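I have been comparing grippers for the better part of four years now, first at Bostside and lately on my own account, and I've come around to an opinion that Alistair Drummond calls sentimental: the covering on the fingers matters more than the motor behind them, and we ought to spend our money accordingly.

People love to talk about force. The Nunari fingers we started with had plenty of it, and they cost us $1,615 a pair, and I have a whole notebook from January of things they dropped anyway. Bottles were the worst, being small and smooth and wider in some places than others. Annag Buchanan wanted a stronger drive. I wanted something softer to hold with, and we argued about it very pleasantly through several pots of coffee.
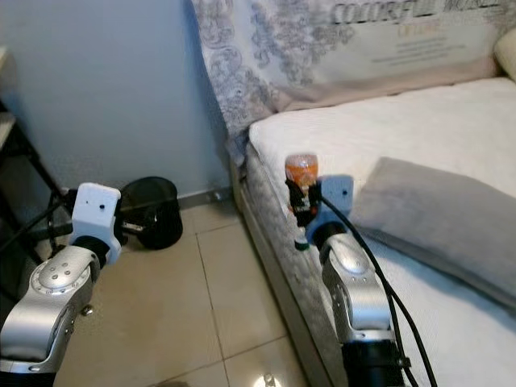 *Bedroom trials: the right arm holding a small bottle upright, cap end down.*

Now, I'll grant Annag that a bottle is a friendly sort of object once you have hold of it. It keeps its shape. Bedding is another matter - a pillow gives wherever you press, and a hard, slick fingertip tends to slide off it or pinch up a little fold and lose the rest. That's why I think a bedroom makes a better proving ground than any bench with blocks on it, and why I get a bit cross when a supplier sends me a chart and no pillows.

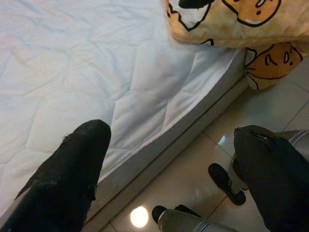
The usual complaint about cloth coverings is that they wear, and of course they do. They scuff, threads come up, the tips go first. Hye-jin Yeo logged 568 grasps for us on one set and would have liked to change them at 263, and she keeps a tidier log than I do, so I believe her. But a worn sleeve is a cheap thing to replace, and you can see with your own eyes when it's time, while a tired gearbox will keep its troubles to itself for months.

Alistair says I'd feel differently if I had to do the sewing. He may be right about that, and I've asked Purves to quote for a batch of 4 sleeves with the seam moved away from the tip.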